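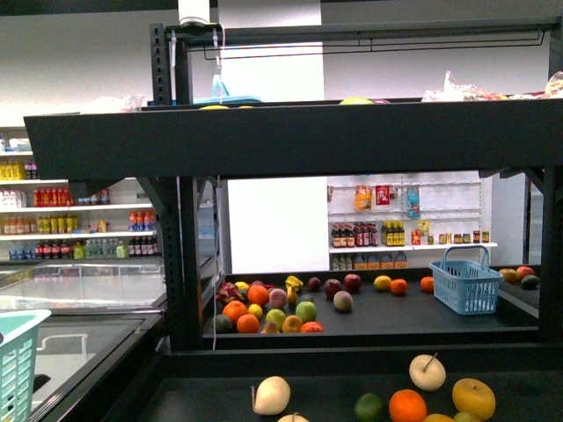
Notebook, store bay, Wednesday – arm stall during pick-to-basket

Run stopped at 14:20. Arm went into protective stop on the approach to a pear on the lower shelf. Joint 4 following error, brake engaged, gripper open. No contact with the shelf that I could find, no marks on the edge. Released by hand from the pendant, backed out along the shelf normal, parked.

Task was the usual Melis list: one item per call, fruit only, place in the light blue basket on the middle shelf. Everything up to the stop was routine apart from two slow grasps, both logged as "low confidence, retry".

What the log gives:
- stop raised by the joint monitor, not by the force sensor
- commanded path fine until the last waypoint, then a step of 62 mm in height within one cycle
- target pose at that moment had jumped from the pear to something on the shelf above it
- time from jump to stop 352 ms, limit in the safety sheet is 200

The last one is the part I don't like. The stop did its job but late. Gorkomer controller is supposed to reject a step that size before it reaches the drive, and it passed it on. So there are two faults here and they need to be kept apart in the ticket.

Fault A, perception. The tracker swapped targets in mid-approach. My guess is the round, pale things. The lower shelf has pears and a pale fruit close to each other, and on the middle shelf there is a blush peach in front of the red apples that comes out nearly the same in the color channel. When the wrist passes in front of the pear the tracker loses it and takes the next best match, with no check on depth. Replayed the segment with the depth gate on and the swap did not happen. One replay, so not proof.

Also possible: reflections off the freezer lids to the left. Overhead light shows in the glass. I don't think so, the depth on that side was stable through the whole segment, but I have not ruled it out. 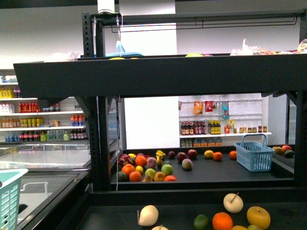

Left the layout as it was so the pose can be compared against the log. Please do not tidy the fruit or move the basket until the replay is finished. If you have to reach in, write down what you touched.

Fault B, step limit. Parameter file on the controller is the Meruvach one, not ours. Step limit in that file is set in encoder counts (3,000) and the planner sends millimeters. Nothing converts between them, so in practice the check never fires. Checked the backup from June: same file, same value. It has been like this for every run since then and we only got away with it while the targets stayed put.

Done today:
- arm locked out, tag on the pendant
- speed cap put back to the commissioning value
- log and parameter file copied to the Sombatkul folder
- depth gate switched on in the branch, not merged

To do before power goes back on:
1. Correct the step limit and test it with a forced jump, arm at the park pose, bay clear.
2. Measure stop time again, ten forced stops. Any one over 200 ms and it stays locked.
3. Tracker must hold or abort on a lost target. No swapping during approach.
4. Inspect joint 4. It took the brake at speed and there was a faint click when I backed it out. May be old.

Open question: why 352. Even with the step check dead, the joint monitor alone should be quicker than that. Either its filter is set too long or the timestamps come from two clocks. Will pull the drive-side trace in the morning and line them up on the brake signal.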